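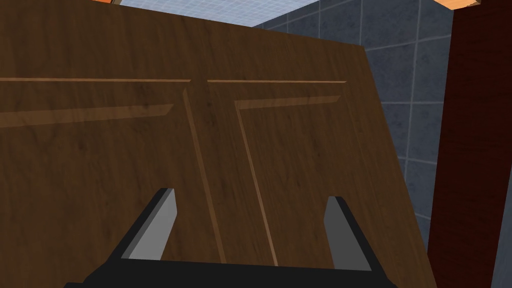
The man from Zestance put his tablet on my mother's kitchen table and told me the house was worried about me.

"Worried how?" I said.

He had a chart. Every home had a mood score, he said, and ours had slipped to 128 since August. A settled house sat at 164 or better. He turned the screen so I could see the line going down.

"What was it before August?"

"We weren't measuring before August."

I poured him coffee anyway. My mother had signed up by phone, the same way she'd signed up for the Ladesura pillows and the water that was supposed to fix her knees. She was in the next room with the television on, pretending she wasn't listening.

He walked the hall with one hand out flat, like somebody feeling for a draft. At the linen closet he stopped. Grief collected in closets, he told me. Had there been a loss?

There was a sympathy card on the fridge, right behind where he'd been sitting. I didn't mention it.

"My father," my mother called out. "No, her father. My husband."

"I felt a man," he said.

"I bet you did," I said.

The treatment was three visits. He would sit in each room with the lights off and let the house talk. He wanted a check that day, and the first visit could be Monday.

I had my mouth open to say no when my mother came in and asked him whether he'd just sit in the den for a minute, no charge, to see. He looked at me. Then he went in and sat down in my father's chair without asking which one it was, and there were four to pick from.

My mother stood in the doorway a long while.

"He crosses his feet the same," she said.

Lots of people cross their feet. I told her so in the car that night, and again on Sunday. She'd already mailed the check.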